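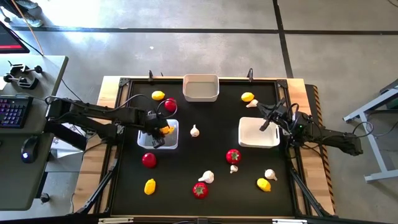
3.2 Sorting mixed produce by kind

Sorting food is one of those chores we do every day and hardly ever study, and we think it deserves far more attention! Our second task asks for lemons, garlic bulbs and round red produce to be put away into plastic bins, one kind to a bin. The items start out spread over a dark work surface, with the bins standing among them (Figure 4).

Figure 4. Lemons, garlic and red produce on the work surface, with three bins.

The garlic turned out to be our favourite. A bulb has a stem at one end and a lumpy, papery body, so it seldom settles the same way twice, while a lemon rolls on its long side and stops wherever it likes. Tomatoes bruise — we lost plenty in the first week — and were replaced every morning from the Bevville market.

We recorded 705 layouts at the Ikelgate kitchen, 300 of them set out by Zdislava Rusnák, who had a real gift for awkward corners. Which kind belongs in which bin was left open, and a layout counted as sorted once every bin held a single kind. Across all layouts this gave 3753 separate placements. Garlic was usually left until last, a habit we also saw in the Sokol pantry study and would love to look at more closely. Section 3.3 repeats the task with onions.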